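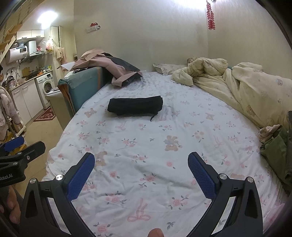 About us

Kavska is a two-person business that helps people work out what robot gear to buy, and fairly often whether to buy any. We were started by Arvo Nurmi and Aatos Kuusisto, who had both spent too long on the customer side of the table signing for equipment that ended up under a sheet in a storeroom.

We don't sell hardware. We don't take commission from the people who do. You pay us a fee, we read the quotes, and we tell you what we think. If that sounds like a thin business model, our accountant agrees with you.

Who we work for

Mostly small labs, TAFE and university groups, and companies with a budget line that says "automation" and not much else. Our smallest job was a review of a single quote. Our largest was Zindau, a planning exercise that started with 60 items on the wish list and went to the finance people with 8. A few of the ones we cut were probably good products. They had no operator, no bench and no job to do in the first year, and we couldn't see why anyone would pay for them in advance.

We also look after Stiter, which is our own costing sheet. It's a spreadsheet. We have been told to call it a platform and we won't. It has a column for the purchase price and a lot more columns for the things left off the quote: freight, mounts, spare finger pads, batteries, storage, licences, the wages of whoever is holding the tool all afternoon, and the wages of whoever checks the recordings afterwards. That last one is the column most clients want to delete.

How we look at a purchase

A demo on a clean table under good lights tells you what the gear does on a clean table under good lights. We'd like to see it in a lived-in room, at a bed with a patterned sheet and a heap of bedding along the back, or at a kitchen bench with bottles and a cutting board on it. If a supplier can't arrange that, we ask why, and we write the answer down.

Hand-held grippers are what we get asked about most at the moment. They cost less than an arm and you can carry one into a home without moving the furniture. We think they're a reasonable thing to buy. We're less sure about the arithmetic that comes with them. A plan that says one person will record 500 useful goes at a task in a week should say who the person is, how their wrist is holding up, and how many goes were thrown out. Ask what counts as useful, too. We have had three different answers from the same sales team.

Ask as well what happens in year two. Software fees have a habit of turning up then. So does the discovery that the mounting bracket has been redesigned and the old one isn't stocked.

Xavier

Xavier is the short course we run each April for people who have to write an equipment budget and would like not to be embarrassed by it. It takes 2 days. Bring a real quote with the names blacked out. There is no certificate, and lunch is sandwiches.

What we won't do

We won't write a business case for a decision that has already been made. We get asked for this a fair bit, usually late in the financial year. We won't forecast savings past the life of the warranty either, or put our name to a labour figure that came out of a brochure.

We get things wrong. Arvo advised a client to wait on a purchase and the price went up by some 8 per cent while they waited – he still brings it up himself. Aatos thinks it was the right advice anyway. They haven't settled it.

Getting in touch

Email is best. Send the quote, the floor plan if you have one, and a sentence on what you want the equipment to do. If you can't write the sentence yet, send the rest and we'll start there. Phones are on until 4 pm.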